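复合地板起拱,要不要整间拆?

灰墙根
工作间铺的Disberg复合地板,木纹的,2月之后靠墙那一排开始鼓,踩上去有响声。当时每平方400,卖家说缝留够了。我把踢脚线撬开一段看,板子顶着墙,一点缝都没有。
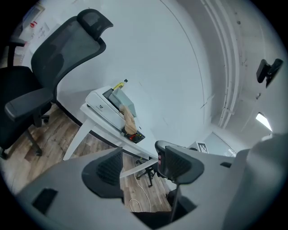

卖家现在的说法是湿度太大,不归他们管。我自己放了个湿度计,早上和晚上读数差不多,不像有问题。想问问各位,是只裁靠墙这一排,还是整间重铺?

老槐下
先别拆。把踢脚线全撬了,沿墙裁出13毫米,放一周看能不能自己落回去。我家走廊就是这么处理的。

半桶漆
楼上说的不一定管用。锁扣要是已经顶坏了,落回去也会响。我家铺的Cernetti,裁完还是响,最后换了六块板。 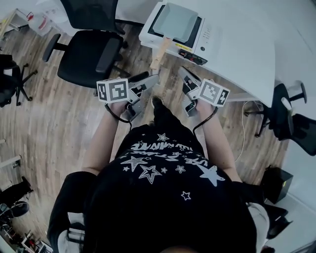

另外看看门口有没有压条,两间连着铺不断开,也容易拱。

老槐下
换六块也比整间重铺便宜。师傅上门一次600,自己裁就是租把锯的钱。

灰墙根
门口没压条,和过道是通铺的。周一我先裁墙边,门口那道缝再想想怎么断。 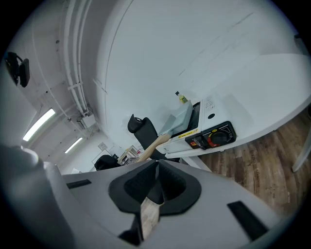

北窗
门口直接切开,加一条T形压条就行,Draren那种卡扣的好装,胶粘的以后不好拆。还有,裁之前把靠墙的重东西挪开,压着板子它动不了。

半桶漆
不同意用卡扣的,走得多了会松。我用胶粘的,到现在没动过。

灰墙根
收到,先裁,压条两种都去店里看看。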